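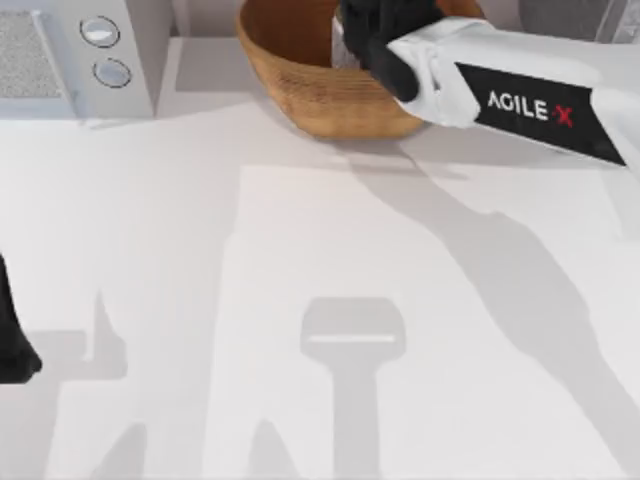
Re the benchtop thread – went through the Drilby quote last night and I don't think the price is mad, it's the delivery that kills it. 238 for the slab offcut, then 92 to bring it from Nwankwo's yard, which is two suburbs over. White matte is still my pick, same sort of top as the one under the basket and the white box with the two knobs. Gloss shows every fingerprint, we had it at the last place and I was wiping it down all day.

Couple of things before anyone orders:

– ask for the edge profile in writing. Zemach changed ours after the measure and charged for it
– don't let them glue the splashback the same day
– sealer, get the Brilby one, the 59 dollar tin does a whole kitchen with some left over for teh laundry

Apr 24, 2024, someone on the list wrote:
> Has anybody used the offcut yards for a small kitchen? Ours is a
> rental unit, galley style, nothing fancy. Quoted a fortune for new
> laminate and the colour range was all beige. Also wondering if
> white is asking for trouble with tenants. Curry, red wine etc.

White's fine with tenants I reckon. Ours had turmeric on it over a weekend and it came up with bicarb and a bit of sun through the window. Dark tops were worse, all the dust and hard water marks.

Galley is easier too, fewer joins. Just check the walls are square, ours were out by heaps and the installer had to scribe the back edge. Took most of a morning.

Can send the cutting list if its any use, have to dig it out of the shed first. Away till November after next week so ask soon.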